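Prodasbridge家具修复工坊公布木质台面翻新记录

2020年9月15日

Prodasbridge家具修复工坊公布了一批木质台面的表面翻新记录。这批台面来自当地Cledolo阅览室,共30张,自7月起分批送入工坊,目前已有部分完成打磨与上油,其余仍在等待含水率复测。工坊负责人兹登卡·戈洛布(Zdenka Golob)表示,全部台面将在复测合格后统一送回,不再分批安装。

阅览室的台面长期用作书写和翻阅桌面,原有涂层在前臂接触区磨损较重,靠窗一侧褪色。工坊在入场检查中把损伤分为三类:涂层磨穿、浅表划痕、水渍与杯印。检查以目视和侧光为主,每张台面记录一次,编号写在底面的纸签上。登记的损伤点合计293处,其中172处属于浅表划痕,不需要填补。

负责表面处理的格拉齐耶拉·佩莱格里尼(Graziella Pellegrini)介绍,工序从去除旧涂层开始。刮刀顺木纹方向推进,刀口与台面保持小角度,遇到纹理弯折处改用手工砂块。砂纸依次使用120目、180目和240目,每换一级,先用软毛刷清扫,再用吸尘器吸净,最后以微湿的棉布擦拭,使倒伏的木纤维重新立起,干燥后再做下一级。横向打磨在任何一级都不允许,横纹砂痕在上油之后会显出浅色短线,返工须退回到120目。

木纹的方向变化是这批台面的主要难点。纹理平直的区段可以用长行程打磨,纹理呈波状的区段则容易出现局部过切。工坊的做法是先用铅笔在表面轻画参考线,打磨到线条均匀消失为止,再进入下一级。铅笔线如果在某一处先消失,说明该处偏高,或者施力过大。 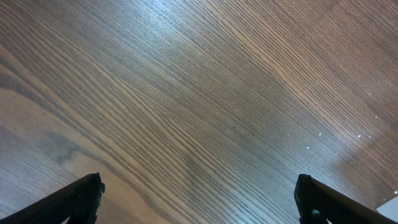
颜色方面,工坊没有采用染色剂。深色带与浅色带之间的差异予以保留,只对明显的水渍做局部处理。佩莱格里尼说,试样阶段曾比较过两种做法,一种是整体染深,另一种是只上清油。整体染深后色带趋于一致,但纹理对比度下降,阅览室方面在看过试样后选择了清油。

表面用油由Hemwood供应,分两遍薄涂。第一遍用无绒布沿木纹方向涂开,静置后擦去余油;第二遍在次日进行,用量减半。两遍之间以细砂布轻擦一次。涂油间在作业前一小时停止一切打磨,地面洒水压尘,通风口加装滤棉。落在未干油膜上的灰尘会形成凸点,干透后只能重新打磨,因此每遍涂油之前都要做一次侧光检查。灯具放低,光线近乎平行于台面,操作者从对面观察反光区的边缘,有颗粒就用粘尘布蘸去,不用手抹。

含水率方面,工坊规定上油前读数不得高于百分之十,每张台面测四角和中心。首批复测中,有几张台面的四角读数偏高,已移入恒湿间平放,垫条间距保持一致,避免单侧受力引起翘曲。戈洛布说,平放期间每天翻面一次,读数连续三天稳定后方可进入打磨工序。

阅览室管理员维奥拉·内格里(Viola Negri)表示,台面运走期间馆内使用临时折叠桌,座位数有所减少,借阅服务照常。台面送回后先空置七天,待油膜进一步固化,再恢复书写使用。馆方同时要求读者使用杯垫,墨水瓶只允许放在靠墙的两张桌上。

工坊还列出了日常养护的要求。除尘使用干燥软布,顺木纹擦拭;不得使用含氨或含研磨剂的清洁产品;液体洒落后应立即吸干,不要来回擦抹。局部发干、反光不均时,可补涂一遍清油,用量以擦后不留湿痕为准。补涂用油由工坊随台面一并交付,装在小容量金属罐内,用过的油布须浸水后平铺晾干,不得揉成一团丢弃。

翻新记录的纸质副本存放在工坊前台,每张台面一页,内容包括损伤位置草图、各级砂纸的更换时间和含水率读数。阅览室方面将另存一份。对剩余台面的复测定于下周开始,由埃尔曼诺·真蒂莱(Ermanno Gentile)负责读数登记。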